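Woltavthorpe Small Parts – README

This folder keeps notes on black plastic parts for the Pruven parts list. The list has 225 entries. Each entry has a short name, a surface note and a free comment.

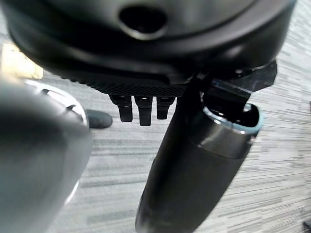

2 min read

Surface words are used in a fixed way. "Smooth" is for plain black plastic with soft highlights, "crosshatch" is for the fine grippy texture, and "matte" is for small prongs and tabs. Metal rims have their own field – please do not write them under "surface".

Known problems: 54 entries have no comment yet. Spelling of names follows the Magesa sheet, version 4.

Maintained by Jomari. Last check in August.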